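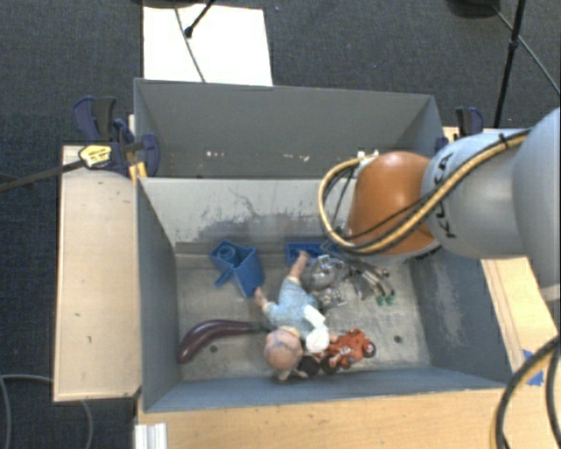 Stepan Maksymiv said the toys should go first, before anyone got sentimental, and that a bin was a bin and did not need a lid. He said it over the phone from Gosley, where he had been for 14 years and where, by his own account, he had thrown out everything he ever owned twice.

Irena let him talk. She had the phone on the windowsill and both hands free. The house at Clanau had been sold in May and the new people wanted it clear by the end of the month. She had done the bedrooms and most of the landing. What was left was the stuff that belonged to no room.

"Is the blue one there?" Stepan asked.

"Which blue one?"

"The blue plastic one. You could put things in it. We used to float it."

"It's there."

He didn't say anything for a bit. She could hear a kettle at his end, then a cupboard door.

"There's a flat piece as well," she said. "Blue, with hollows in it. I don't know what it's from."

"Leave it in. It'll be from something."

The bins were grey and scuffed and had come from their father's shop, Nechyporuk, when it shut. He had kept bolts in them, and later potatoes. Each had holes in the bottom and he used to say that was why nothing in them ever rotted. Irena had scrubbed one with washing soda and the marks on the side stayed exactly where they were.

"What did they give you for the dresser?" Stepan said.

"Sixty-six."

"It was worth more."

"You come and sell it, then."

He laughed and said he might. He asked if the Isau road was open again and she said one lane was. He asked what time she would be there on Saturday, then corrected himself and said any day would do, he would get the early bus.

"Don't take the toys yet," he said.

She wrote his name on a strip of tape, stuck it to the outside and went to start on the airing cupboard.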